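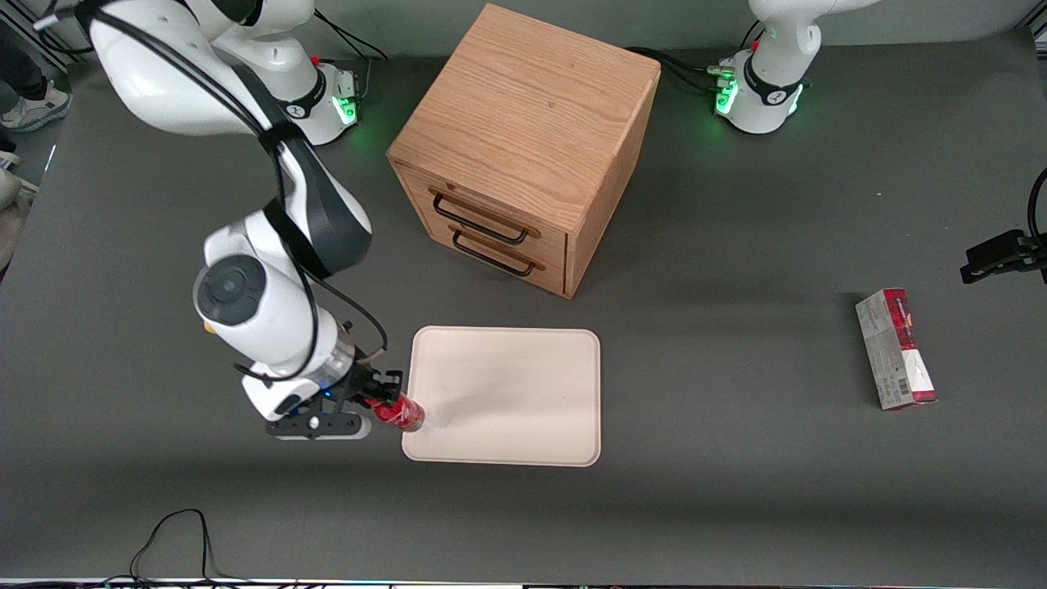 Students teach robot to lay the table, one can at a time

May 26, 2021

It has taken a student robotics club since January to get a pair of robot arms to put a drinks can on a tray. Members would like it known that this is going rather well.

The Hundar club, which meets after lessons in a former geography room at Nyberg College, has entered its two-armed machine in the Bradora Cup, a contest for school and college teams. Entrants have to tidy a small tabletop without human help. The can goes on the tray, the box has to be picked up and set down again somewhere sensible, and marks are lost for anything that ends up on the floor.

Plenty has ended up on the floor. The club keeps a logbook, and by last night it recorded 400 attempts at the can, of which 191 were marked as good. A further 151 were put down as "nearly", a word the contest rules do not mention. The rest are described in language the college has asked us not to print.

"A toddler could do it faster," said Reto Ortner, who teaches electronics and runs the club. "But the toddler would want a drink out of it afterwards."

The arms are driven by a program the students have called Plinska, after a character in a comic one of them draws during maths. Its early versions had a firm grip and no sense of where the table was. Later ones knew exactly where the table was and seemed afraid of it, stopping well above the surface and waiting there until someone pressed the red button.

The current version moves at about the pace of a cautious waiter on a ferry. It lines up over the tray, thinks for a bit, and lowers. Students say the hard part is the letting go. Open the gripper too early and the can drops and rolls; open it too late and the arm takes the can away again, like a host who has changed his mind about the guests.

Drawers are a separate matter. The contest includes a wooden cabinet with two of them, and teams can earn extra points for opening one and shutting it again. Plinska has managed the opening. Shutting is listed in the logbook under "summer".

The left arm has so far had a quieter time of it. It is meant to deal with the box while the right arm sees to the can, but the two have been kept to separate shifts after a disagreement over the middle of the table, which cost the club a gripper finger and most of an evening.

Teams have ten minutes each at the Bradora Cup, and can have two restarts. Ortner said the club expected to use both. New members are welcome, he added, particularly any who own a mop.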